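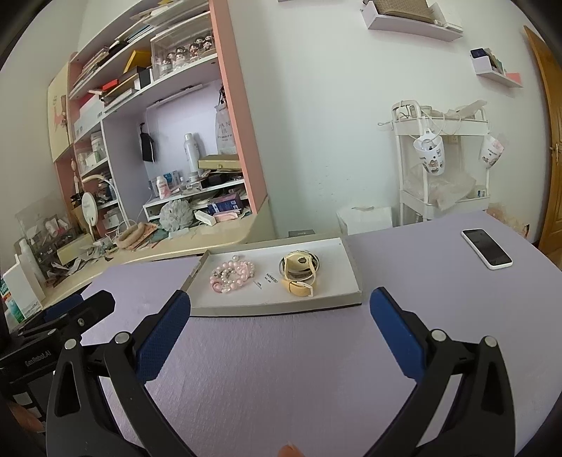
Carla Karam sells secondhand jewelry and watches through a small online shop called Kekska, which she runs from a spare room in Clamemby. She started it in January of last year with a shoebox of her aunt's necklaces. There are now 454 pieces listed, most of them under $40.

We talked at her table while she sorted a box of pieces that had come in that morning. She works in short stretches between other jobs, and she didn't stop for the interview.

"The first thing I do is get everything out of the bag," she said. "People send beads and watches all together and they arrive in a knot. If you pull, something breaks."

She uses box lids as trays. Any shallow lid with a pale inside will do, and she keeps a stack of them under the table. Beads go at one end and watches at the other. The sides stop loose beads from rolling onto the floor, where she has lost plenty.

"I used to have a proper jeweler's tray with little compartments," she said. "I gave it away. The compartments were too small for a watch and I was always fishing things out with a fingernail."

Beaded bracelets make up most of what she sells. Pink and pearl are the colors that go fastest, and she tends to sell them in sets because buyers wear several at a time. She checks each one by stretching it gently over two fingers and looking at the knot. If the elastic has gone slack, she restrings it.

Real pearls are rare in the boxes she buys. "I don't call anything a pearl in a listing unless I know," she said. "I write 'pearl bead' and people understand. I had one buyer early on who was upset with me, and she was right to be."

Watches take longer. Carla opens and closes the buckle several times, looks along the strap for cracks near the holes, and then checks whether the watch is running. She doesn't do repairs. Anything that needs more than a battery goes to Aled Harries, who has a bench at the back of a key-cutting shop in Cinorside. He takes a batch of 6 at a time and returns them in envelopes with a note on each.

"Aled writes 'fine' or 'not worth it,'" she said. "Once he wrote 'nice.' I kept that one."

Light-colored straps are the hardest to sell. They pick up marks from sleeves and hand cream, and a buyer will ask about every one. Carla wipes them with a barely damp cloth and lets them dry flat overnight. She lists whatever marks are left — even the ones on the underside.

She takes the listing photos on her phone, with the pieces laid out on a plain surface. She has tried fabric backgrounds and gone back to the table each time. Lint shows up, she said, and then she has to take the pictures again.

Her best month so far brought in $3,000 before postage. Most months are well below that. She has thought about renting a case at the antiques hall in Cinorside but doesn't want to give up her Saturdays.

Her cat, Mao, is not allowed in the room while beads are out. The door has a hook on it now.

By the time we finished talking she had two bracelets set aside for restringing and one watch in an envelope for Aled. The rest would be photographed the next day, if the light was good.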